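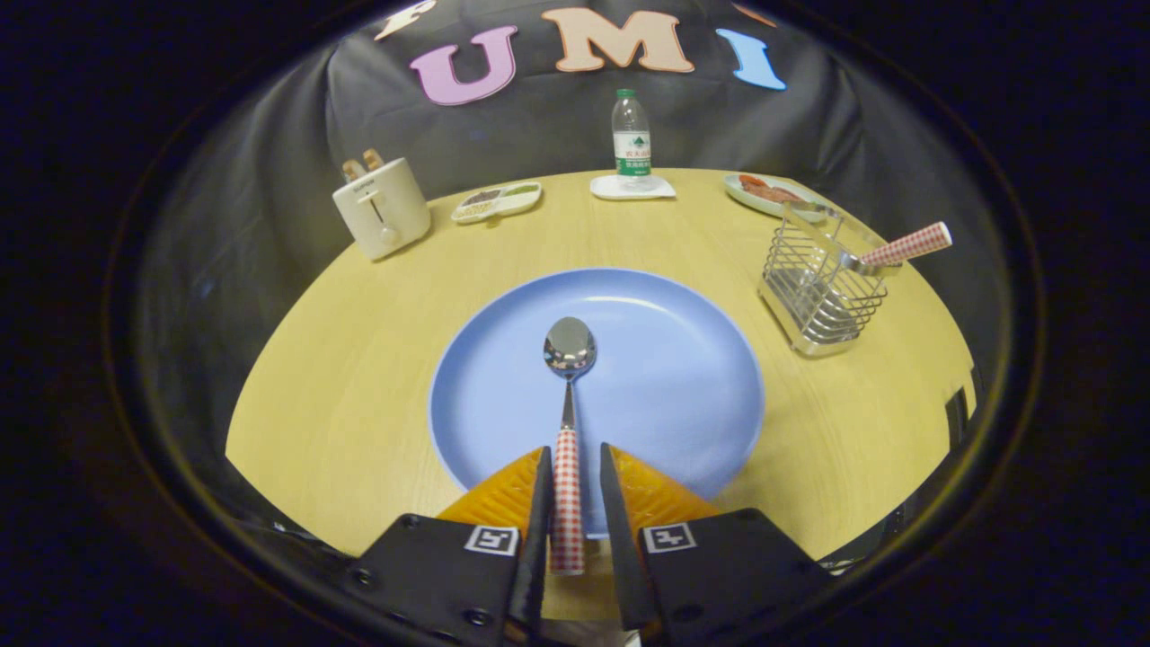
Land Use and Local Ownership: Findings from the Plileck Grazing Commons

Birutė Vītola and Zane Lepik
Supervisor: Helju Kütt

1. Question

Our project asked whether shared ownership of farmland changes who takes part in local decisions. Distributist writers claim that a household with a stake in property will also take a stake in its town. We wanted to test that claim on one small case.

2. Background

Plileck has a grazing commons of 250 acres. Until 2024 it was leased as a single block to one operator, Galuditz. The lease was then split into shares, and any household in the township could buy one share and no more. 58 households did. The price was set at $3000, payable over six years, and a share carries one vote at the annual meeting.

3. Method

We read the meeting minutes from before and after the change and sent a questionnaire to every shareholding household. 41 were returned. Zane also interviewed Bohdana Vasylenko, who keeps the share register, and Dzintra Pärn, who voted against the split and later bought in. We did not survey households without a share, and this is the main weakness of the study.

4. Results

Attendance at the commons meeting went up. Attendance at the ordinary township meeting did not change in any way we could measure. Most respondents said they followed decisions on water and fencing closely and paid little attention to the rest of the agenda. 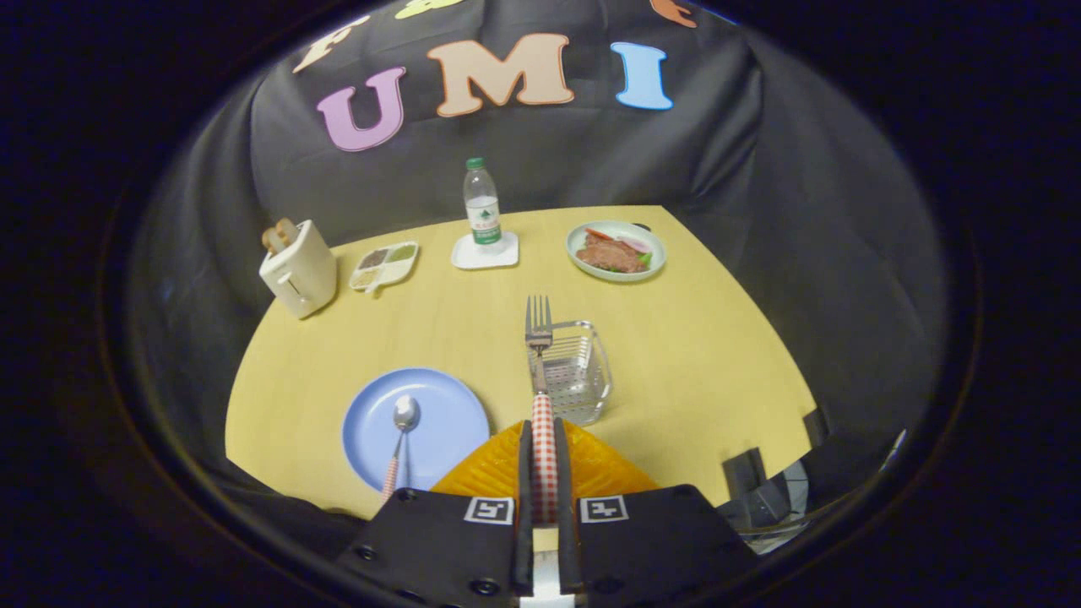 Toaster and bread on the yellow table.

Price came up often in the written comments. Several respondents said their neighbors could not manage the payments even when spread out. Pärn told us the split had "moved the gate, but it's still a gate." Vasylenko disagreed and pointed to two shares held jointly by relatives.

5. Discussion

The results give partial support to the claim. Owners did take part more, but only where their own property was concerned. The neighboring commons at Sterko rents shares by the season, and a comparison would help separate the effect of owning from the effect of using. Mets, which sold its common land outright, could serve as a third case.

We plan to send the non-shareholder questionnaire in October.

Filed under: Student Reports, Land & Community
Last updated: October
Contact the department | Back to top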